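I've been meaning to write up the woven basket business for ages, so make yourself a cup of tea, as this one goes on a bit. It started with the sticky table. You know the sort of thing: you wipe a white table in the morning, you wipe it at dinnertime, and by teatime it has a grey bloom on it that no cloth will shift.

## White tables first

I used to go at ours with cream cleaner, and I wish I hadn't. It takes the mark off all right, but it takes the shine with it, and a dull patch seems to hold the dirt twice as well as the rest. What I do now is much duller and works much better. A bowl of warm water, a small squirt of washing-up liquid, a cloth wrung out until it has nearly stopped dripping, and then a dry tea towel straight after. It's the dry towel that makes the difference! Leave the water to dry by itself and you'll get smears you can only see when the sun is low, usually when somebody's mother is visiting.

For scuffs (the grey streaky sort you get from dragging things about) I try a clean pencil rubber before anything wet. A white one, please, never the pink kind on the end of a pencil. Rub gently, brush off the crumbs, wipe. If it's still there, bicarb mixed to a paste with a few drops of water, on a fingertip, and don't lean on it. Anything left after that I live with.

Felt pen is another matter. Try it with a dab of surgical spirit on cotton wool, somewhere out of sight to begin with, and open a window.

## Baskets for small toys

Now, the basket. I'm a great believer in a low, wide one for wooden blocks and balls and the odds and ends that go with them. We had a deep lidded box from Histholm for years and I was so pleased with it when it came. The trouble with a deep box is that the only way to find the thing at the bottom is to tip the lot out, and children know this from birth. With a shallow basket they can see what's in it and reach over the side, and so can I, with my knees.

Woven ones also let the crumbs and fluff out through the bottom, so lift yours up every so often and wipe underneath. I give ours a good shake outside the back door before I put anything back in.

My rule for tidying the table is one shape at a time. "Where does the triangle go?" gets a far better answer than "clear that table", which gets no answer at all. Blocks that sit flat go in first, and the rolling things go last, or you'll be chasing them along the skirting board while the rest of the job waits.

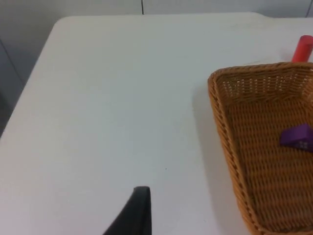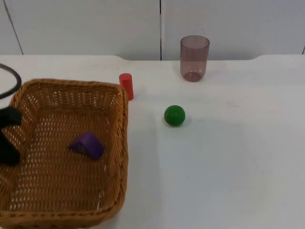
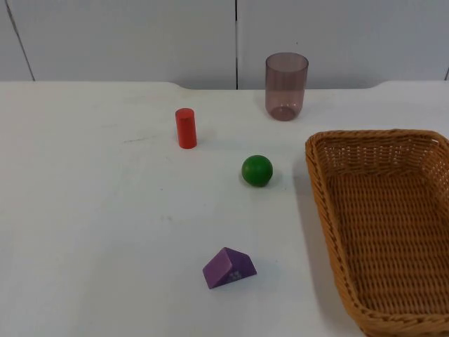 Purple block, wicker basket, white table.

A reply has already come in from Mersha, who wants to know why on earth I'd choose wicker over a plastic tub. Wicker snags jumpers, it says, and you can't put it in the bath, and a tub from the market does the same job for pennies and can be hosed down when the paint comes out. Line the thing at least, Mersha goes on, with an old pillowcase folded to fit, and wash the pillowcase.

Well, I can't argue with the pillowcase. I tried it the same afternoon and it's a good one, particularly for anything with tiny parts that might work their way into the weave. Fold the open end underneath so it doesn't ruck up. I'd still stick with wicker, though. A plastic tub makes such a racket when blocks are dropped in it, and ours went brittle and split down one corner after a winter in the porch.

## Washing a woven basket

You can wash them, you just can't soak them. I do ours in February and again in the summer holidays, like this:

- Take it outside, turn it upside down and bang the bottom with the flat of your hand. You'll be appalled.
- Go over the weave with a dry pastry brush or a soft old toothbrush, working along the strands.
- Wipe with a cloth dipped in warm soapy water and squeezed hard. Do the braided rim last, it's always the grubbiest part.
- Wipe again with plain water.
- Dry it in the shade with plenty of air. Never on a radiator! I cooked one that way and it creaked for the rest of its life.

If a strand has sprung loose, damp the end with a wet finger, leave it a few minutes to soften and tuck it back under its neighbour with a blunt knitting needle. A snagging end that won't tuck can be snipped close and smoothed with a scrap of fine sandpaper. That should answer the jumper question as well.

## Wooden blocks and balls

Same principle, hardly any water. Damp cloth, quick wipe, then spread them on a towel with gaps between them and turn them over after an hour. Painted wood that's been left in a puddle goes rough and fuzzy, and then the paint starts to lift at the corners. I throw out anything that's flaking if there's a baby in the house.

For plain wood with no paint on it, a rub with a few drops of white vinegar in water gets rid of most stickiness. The smell goes off by bedtime.

## Plastic tumblers

These get a mention because they always end up in with the toys, being just the right size for hiding a ball under. Cloudy ones come up nicely after an hour in a bowl of warm water with a good glug of white vinegar, then a soft cloth round the inside. I've stopped using the green scourer on them. The scratches are what make them look cloudy in the first place, and vinegar won't do a thing for a scratch.

If two have got stuck together, stand the bottom one in warm water, put cold water in the top one, wait a minute and twist. Don't use boiling water on plastic, ever.

Next time I'll get on to the cutlery drawer, and the business of the missing teaspoons.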